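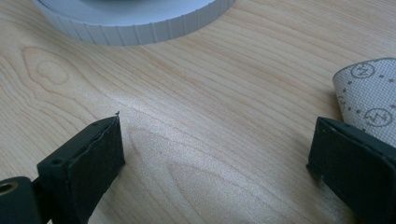 Every spring some furniture seller discovers a "miracle" finish, and this year it's hardwax oil in a tin that costs more than the table it's meant for. Plirnance says one coat of its new product will protect a tabletop for seven years. I'd like to know how they found that out, given that the stuff went on sale in August. Pale wood with a long, curving grain looks good under almost anything, and a bit of sheen where the light lands on it tells you very little about what happens when somebody puts down a hot mug. Ads count on us mixing up the two.

Endum is no better. Its leaflet promises "zero upkeep," then asks you on the back page to recoat every 3 months. Which is it? I wrote to ask and got a coupon.

The price is the other sore point. A small tin runs almost $34, and the label says you'll need 2 for a dining table. Plain oil from the hardware store costs a good deal less, and the old advice still holds: wipe it on thin, wipe off the extra, wait overnight, and lay the rags out flat to dry outdoors so they don't catch fire.

If a reader has had one of these finishes on a kitchen table for a few years and it still beads water, write in. I'd be glad to print it. So far the only letters we've had came from people selling it.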